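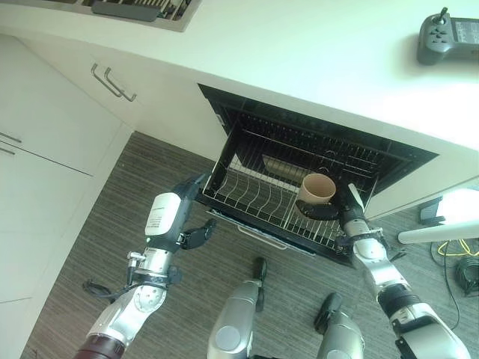
White cabinets, bar handles, and the drawer pulled out below the counter

Best way to get sticky gunk off white cabinet fronts?
posted by Worine

Hi all! We moved into our place in April and the cabinet fronts have a yellowish film on them, worst near the handles. I've tried dish soap and warm water (two rounds) and it still feels tacky when I run a finger over it. I don't know if they're painted or some kind of coated board, and the landlord doesn't know either. I'd like to skip anything that strips the finish. Also, do I need to take the handles off? There are a lot of them and I'm lazy.

Grullolach
Old cooking grease, I'd bet. I had the same thing in my last rental. Mix a spoonful of baking soda into a bowl of warm water with a squirt of dish soap, wring the cloth out well, and let it sit on the greasy spot for a couple of minutes before you wipe. Go gently, baking soda can dull a shiny finish, so try it inside a door first. Then rinse with plain water and dry it right away, especially along the bottom edges where water likes to creep in. I left the handles on and went around them with an old toothbrush. Took me one long evening with the radio on and my arms were sore, but wow, what a difference!

Zakness
magic sponge. done in 13 minutes

Abdelaziz
Careful with those sponges, they're a very fine abrasive and I put a dull patch on my pantry door with one. If it's still tacky after Grullolach's mix, the finish itself may be breaking down and no cleaner will fix that. I ended up repainting mine.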